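件名: Re: [kisinholm-share] 共用室の白テーブルと椅子、小物の扱いについて
差出人: Blandine Lemaire
日付: 2019年6月21日

皆さん、Blandineです。Tahsinさんの問い合わせにまとめて返信します。長くなりますが、最後まで目を通してください。

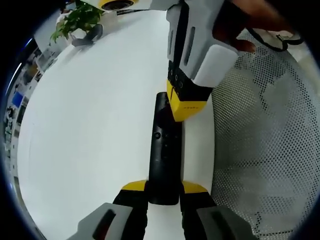 まずテーブルですが、白い天板のものは今の場所に残します。窓際へ移す案も出ていましたが、移すと棚の扉が開ききらなくなります。先週Silvanaさんと寸法を測って確認しました。椅子も背が白いメッシュのものをそのまま使います。買い替えの話は1月に一度出て、そのまま止まっていました。座面のぐらつきは六角レンチで締め直したので、しばらくは様子を見ます。

以下、Tahsinさんのメールに沿って答えます。

Tahsin Gaziさんの投稿:
> テーブルの上に部品や工具が残っていることが多く、次に使う人が片付けています。
> 誰のものか分からないので捨てることもできません。置き場所を決めてもらえませんか。

決めました。入口から見て左の棚の二段目に、浅い引き出しを入れます。品物はFitportの引き出しケースで、幅の合うものがひとつ在庫にありました。代金は200クローネです。共益費から出します。テーブルに残っていたものは、持ち主が分からなくてもいったんこの引き出しに入れてください。月末に中身を一覧にしてこのリストに流します。それから27日たっても引き取りがなければ処分します。

> 黒くて細長い、角の丸い部品は何に使うものですか。真ん中あたりに小さな穴があります。
> 椅子の部品なら、付け直したほうがいいと思うのですが。

私にも分かりません。つや消しの黒で、表面に細かい凹凸のある部品のことですね。椅子を三脚とも裏返して見ましたが、部品が外れたような跡はありませんでした。Habiburさんは棚の取っ手ではないかと言っていましたが、うちの棚の取っ手は穴が二つあるので違うと思います。Skokarの照明の説明書も見ました。似た形の図はありません。心当たりのある方は、メーカー名と品名を添えて返信してください。それまでは捨てないでください。引き出しができるまでは封筒に入れ、「用途不明・黒・細長」と書いて棚に立てておきます。

> 椅子の背のメッシュにほこりがたまります。掃除機で吸ってもかまいませんか。

かまいません。ブラシのついた吸い口を使ってください。細い吸い口だと穴の縁に当たって跡がつくことがあります。汚れが残るときは、薄めた台所用洗剤を布に含ませて拭き、そのあと水拭きします。私は古い歯ブラシも使っています。メッシュの裏側から軽くたたくと落ちやすいです。溶剤は使わないでください。去年、別の部屋の椅子が一脚黄ばみました。

> テーブルの天板に黒いこすれ跡がついたときは、どうしていますか。

たいていはメラミンスポンジで取れます。強くこすると、つやが変わってそこだけ目立つので、力を入れずに何度かに分けてください。ゴム足のついた道具を引きずると跡になります。動かすときは持ち上げるか、下に布を敷いてください。布はFakirの掃除機と同じ棚の一番下にあります。使ったら洗って戻す、でお願いします。

> 椅子を一脚増やす話はどうなりましたか。

Jamilaさんが中古を探してくれています。予算は300クローネまでです。新品の同じ型は4,000クローネと聞いて、見送りました。背の高さがそろわなくてもよいという意見が多かったので、色だけ白か薄い灰色で探してもらっています。譲ってくださる方がいれば、Jamilaさんに直接連絡してください。運ぶのは私が車を出せます。

ほかに二点あります。

ひとつは、ストラップやクリップのついたものの置き方です。テーブルの縁から垂らしておくと、椅子を引いたときに引っかかります。席を立つときは外して、天板の内側に置いてください。名札のついているものは名札を上に向けてもらえると、あとで持ち主を探しやすくなります。

もうひとつは席の向きです。椅子をテーブルの長い辺に寄せて戻してください。短い辺に残っていると通路が狭くなり、台車が通れません。先日、Habiburさんが荷物を持ったまま一度廊下まで戻ることになりました。

引き出しの取り付けは来週の午前中にSilvanaさんと二人でやります。一時間ほど棚の前が使えません。その時間に棚のものが要る方は、前の日までに出しておいてください。ラベルは私が作りますが、字の大きさに希望があれば早めに知らせてください。

黒い部品の返信もお待ちしています。

Blandine Lemaire
共用室担当(Kisinholm)

--
kisinholm-share メーリングリスト
投稿への返信はリスト全員に届きます。個人あての連絡は宛先を確認してから送信してください。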